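Tips for Recording Kitchen and Pantry Tasks with a Hand-Held Gripper
Workshop notes, Cundosside household set. Maintained by Séverine Maillard.

Clear the table before the first take. Objects left over from an earlier task get picked up by the policy as landmarks, and it will look for them later in a kitchen that doesn't have them.

Wipe the lens at the start of each block. Flour and hand cream leave a haze that is hard to notice on a small preview and obvious on a large one.

Record 10 takes per starting position, then move the object. A shift of one hand width is enough. Rotate it as well, including positions that feel awkward to reach.

Keep the approach slow and the retreat slow. The middle of the motion can go at normal speed. Blandine Hervieu reviewed 157 takes from the Womden kitchen in January and rejected 39 of them, nearly all for a rushed release.

Clear organizers take longer than opaque ones. Plan a separate block for them and vary the lighting between takes. Aim for the rim or the handle cutout, where there is an edge to close on.

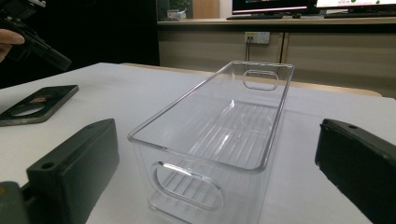 Can I mix clear and opaque bins in one block?
Keep them apart while recording and mix them at training time. Separate blocks are easier to label, and a bad block can be dropped without losing the other material.

Start every take with the fingers open. If the fingers are partly closed at the start, the width signal begins with an offset and the take has to be trimmed by hand.

Failed grasps are worth keeping if the recovery is clean. Back off, reopen, and try again in the same take. Mark it as a recovery in the log. If you need more than 4 attempts, discard it.

Two operators at one table should agree on turns. Finish the take, set the tool down, say "clear," and let the other person begin.

Check the finger screws at every break. A loose finger changes the contact point by a few millimeters, and the takes on either side of the change will not agree. The Van Rooij fingers need a quarter turn most afternoons.

Copy files off before lunch. The Windden station holds 118 takes and then overwrites the oldest without a warning.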